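Siltonside Home Forum > Fabric, laundry and mending
Topic: Brown woven throw next to gray sofa fabric, how do you keep both nice?

tulura_home
Hello all. I moved to a smaller flat in March and my living room is now also my sewing room and guest room. I have one patterned cloth in brown and tan, with light beige figures in rows and darker reddish-brown lines between them. I bought it second hand at the Galang market, no label. It lies against the gray fabric of the sofa the whole day and I worry about two things: color going from the brown to the gray, and lint going from the gray to the brown.
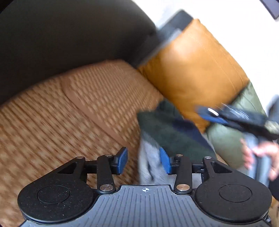
My plan was to wash the cloth alone in cold water, dry it flat, and then put it back. But my neighbor told me that such cloths should never see water. The size is 200 cm on the long side and 128 cm on the short side, so the hand wash must happen in the bathtub. Did somebody wash a similar one? I don't know the fiber. It feels a little bit dry to the hand, like cotton, but I am not expert.

Jericho Manalastas
Please do the white cloth test before anything. Take a piece of old white cotton, make it damp, press it on the darkest line for one minute. If the cotton stays clean, do it again with a drop of the soap you want to use. The red-browns are usually the ones that run. Choose a corner on the back side.

Cold water is fine for most cotton. For wool also, if you don't rub. I would not use the machine for a thing without label.

oldneedle
I disagree with cold water for everything. If there is grease from hands and hair, cold water leaves it there and the cloth looks gray after one year. I wash mine at 30 in the machine, inside a pillow case, short program. Have done it many times with two cloths from the same market. No problem.

Jericho Manalastas
oldneedle, you know what your cloths are made of. Here we don't know. A wool one can shrink in the machine even on 30, from the movement more than from the temperature.

oldneedle
Mine had no label too. I just was not afraid :)

Maribeth Tan
I have sold woven cloths for a few years, so let me add something. First look if the pattern is woven or printed. Turn it over. If the back shows the same figures with colors exchanged, or you see threads floating across, it is woven. If the back is much more pale, probably it is printed, and then rubbing is the bigger danger than water.

For the fiber, pull one thread from the edge and wet it. Cotton stays about as strong, viscose becomes weak and breaks easily. If it is viscose, please don't lift it heavy with water from the bathtub. Put it on a big towel and roll it.

About the gray sofa – I would put a plain cotton sheet in between on hot days. Dry color can also move when people sit on it for hours.

tulura_home
Thank you, this is very useful. I turned it over and the figures are there on the back too, with light and dark exchanged. So woven, I think. I will do the white cloth test on Monday in the morning, when I have good light.

Maribeth, does the sheet not slide? I tried a thin blanket before and it was on the floor every evening.

Maribeth Tan
It slides if it is smooth. Take flannel, or tuck it deep behind the seat cushion.

rekusik_88
Why wash it at all? Hang it outside in the shade for a day, shake it, and vacuum with a stocking over the nozzle. My mother has one older than me and it has never been in water. Lint comes off with a damp rubber glove, always in the direction of the thread.

oldneedle
Never in water... I would not want to put my face on it.

rekusik_88
It is for the back of a sofa, not for a face.

tulura_home
Please no fight about my cloth :) I did the test. On the reddish line the cotton stayed clean with water only, but with soap there was a very weak pink. So I think Jericho was right that I should wait. For now I air it and try the rubber glove.

Jericho Manalastas
Weak pink with soap is not a tragedy. Try a second test with a milder soap, the kind for wool. If it is still pink, stay with the glove and the airing, and keep the flannel under it.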